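In Defense of the Good Dishes
By Wyn Watkins

My grandmother owned a dinner service for 12 and ate off a chipped saucer until she died. The good dishes lived in a cabinet in Hornlow, behind glass, waiting for company important enough to risk them on. The company never came. We came, of course, but we got the saucers too.

I inherited the lot in August, along with a typed inventory and an insurance estimate of $3158. I called a dealer, who offered me $600 and sounded sorry about it. Apparently every family in the county is trying to sell the same cabinet.

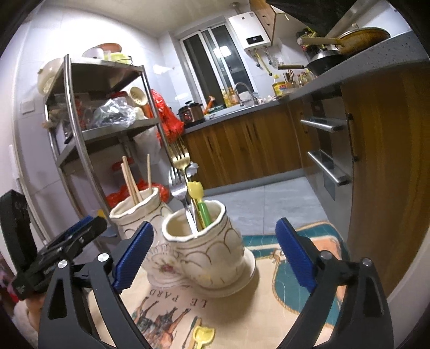

White ceramic utensil holders with gold trim.

So we use them. Gravy goes in the gravy boat, on a Tuesday, in front of children. In 5 months we have lost six plates and one lid, and I felt a pang for the lid.

My brother-in-law thinks this is vandalism. He keeps his own wedding china in the attic, in the boxes it came in, and I would guess it is in beautiful condition. He eats off something gray from a discount store and calls it practical.

I understand the fear. A thing you never use can't let you down – it just sits there being worth $3158. But I have seen what the market thinks of that number, and I would sooner have the soup.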